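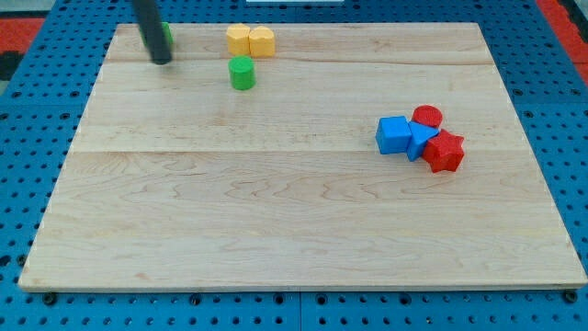
A wooden board on a blue table with rows of round holes.

What Happens When the Power Goes Out?

Most of the time you don't think about electricity. You press a switch and the light comes on. But sometimes a storm knocks a tree onto the wires, or a part wears out, and a whole town goes dark. This is called a power outage.

At home, an outage is mostly a nuisance. You find a flashlight and wait. In a hospital, waiting is not good enough. Machines there help people breathe, and doctors need bright light to operate. So hospitals keep their own way to make electricity. It is called a backup generator, or a standby generator. "Standby" means it stands ready until it is needed.

Where does electricity usually come from?

Electricity for your home is made at power plants, wind farms, solar farms, and dams. It travels through thick wires held up by tall towers. Then it goes through smaller wires along streets or under the ground. All of these wires and plants together are called the grid.

If one piece of the grid breaks, the electricity can often go another way, like a car taking a different road. If there is no other way to go, the lights go out until the break is fixed.

What is inside a generator?

A generator set has two main parts. One is an engine. The other is the part that makes electricity, called the alternator. They are bolted together on a heavy steel base.

The engine burns fuel. Large ones often burn diesel, the same kind of fuel many trucks and tractors use. Others burn natural gas. The burning fuel pushes metal parts called pistons up and down. The pistons turn a long metal rod called the crankshaft.

The crankshaft turns the alternator. Inside the alternator there are magnets and coils of copper wire. When a magnet moves past a coil of wire, it makes electricity flow in the wire. Spin it fast, and keep it spinning, and you have a steady supply.

A bicycle light that runs off the wheel works the same way. Your legs are the engine. When you stop pedaling, some of these lights go out right away.

How does the generator know when to start?

It has help from a box called a transfer switch. The transfer switch watches the electricity coming in from the grid. When that electricity stops, these things happen:

The switch notices that the grid power is gone.
It sends a signal to the generator.
A battery turns the engine over, much as it does in a car.
The engine gets up to speed.
The switch connects the building to the generator.

In many hospitals, the most important lights and machines have power again within 10 seconds. Some equipment can't wait even that long, so it has batteries of its own to fill the gap.

The transfer switch has another job. It keeps the generator and the grid apart. If electricity from a generator leaked out into the street wires, it could badly hurt the workers who are trying to fix them.

A visit to Dellard

Dellard is a small town with one hospital. Its generator is named Wonivik. The children at the school next door chose the name, and it is painted on the door of the generator house.

Etelka Bozsik looks after Wonivik. Every Monday morning she starts the engine and lets it run. She listens to it, checks for leaks, and writes down the numbers on the dials. An engine that sits still for a long time may not start well, and its battery can go flat.

Wonivik can make 660 kilowatts of electricity. A kilowatt is a way of measuring how much electricity is being made or used at one moment. A microwave oven uses a little more than one kilowatt while it is heating your soup.

The fuel tank is outside, behind a fence. When it is full, Wonivik can run for 28 hours. If the outage lasts longer, a truck brings more diesel from Rønning, the next town along the coast road.

The longest outage the hospital has had was in May, four years ago. Ice was not the cause that time. A flood got into the Drinerari substation, where the big wires join the small ones. Wonivik ran all night and most of the next day, and the truck came 2 times.

Do generators power everything?

Usually they don't. A bigger generator costs more and burns more fuel, so people decide what matters most. At Dellard hospital the operating rooms, the hallway lights, one elevator, and the refrigerators for medicine all run on Wonivik. The gift shop does not. Neither does the fountain in the lobby.

Sandamali Marikar is the electrician who made the list. There are 308 outlets in the building that work during an outage. They are red, so the nurses can find them quickly. The ordinary ones are white.

What is good and bad about generators?

A diesel generator starts fast and is strong. The fuel can be stored next to it, so it doesn't depend on any pipe or wire from outside.

It is also loud, and its exhaust is dirty. Exhaust contains a gas called carbon monoxide. You can't see it or smell it, and breathing it can kill you. This is why a generator must never be run inside a house, a garage, or a tent, even with the door open. If your family has a small one, only an adult should use it, and it must be kept outdoors, well away from windows and doors.

Some buildings now use very large batteries in place of an engine, or along with one. Batteries are quiet and make no exhaust, but they run down and then need to be charged again.

Words to know

Alternator: the part of a generator set that makes electricity.
Crankshaft: the rod that the pistons turn.
Exhaust: the gases that come out of an engine.
Grid: all the power plants and wires that bring electricity to people.
Kilowatt: a measure of how much electricity is made or used at one moment.
Outage: a time when the electricity is off.
Transfer switch: the box that changes a building from grid power to generator power and back again.

Something to try

Walk through your home with a piece of paper and write down everything that uses electricity. Then pretend you have a small generator that can run only five of those things. Circle the five you would pick. Ask someone else in your family to do the same, and compare your lists.

Page last checked 4/27/26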